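Test du kit à deux bras Hubmann : huit mois d'atelier
Publié le 03/03/2024 par Rupert Auer - rubrique Matériel

J'ai commandé le kit Hubmann en juillet pour l'atelier partagé de Clurkstead. Il comprend deux bras, leurs alimentations, la visserie et une clé USB avec le logiciel. Prix payé : 1 386 euros, port compris. Le châssis est à fournir soi-même. Nous avons pris du profilé aluminium noir, coupé à la longueur par le magasin de Purkerstead.

Montage
Deux soirées pour les bras, une de plus pour le châssis. La notice est correcte jusqu'à l'étape 34, où le schéma du poignet est inversé. J'ai dû tout redémonter. Les vis sont de bonne qualité, les inserts aussi. Les câbles en revanche sont trop souples à mon goût et pendent sur les côtés - prévoyez des colliers, il n'y en a pas dans la boîte.

Logiciel
L'installation passe par un compte Datamham, ce qui m'a agacé. Une fois le compte créé, l'étalonnage se fait bras par bras et se garde d'une session à l'autre. L'interface est en anglais seulement.

À l'usage
Nos essais portent sur de petits objets en plastique à prendre et à ranger. Les manches plats posent plus de difficultés que les bols : il faut approcher la pince presque à la verticale, et la moindre erreur de hauteur fait buter le doigt sur la table. Après 300 cycles, un peu de jeu est apparu à la base du bras gauche. Un resserrage a suffi.

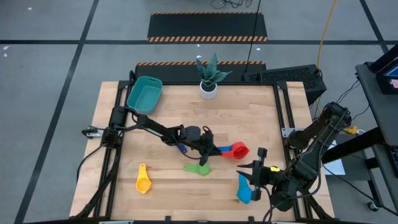
Peut-on fixer les deux bras directement sur un établi, sans châssis ?
Le fabricant le permet avec des serre-joints, mais le plateau doit être épais et la position des bases est à reprendre à chaque démontage.

Le service client a répondu en deux jours pour l'erreur de notice et m'a envoyé le schéma corrigé. Je garde le kit. Pour un premier achat, je conseillerais un seul bras, le second se raccorde ensuite sans changer l'alimentation.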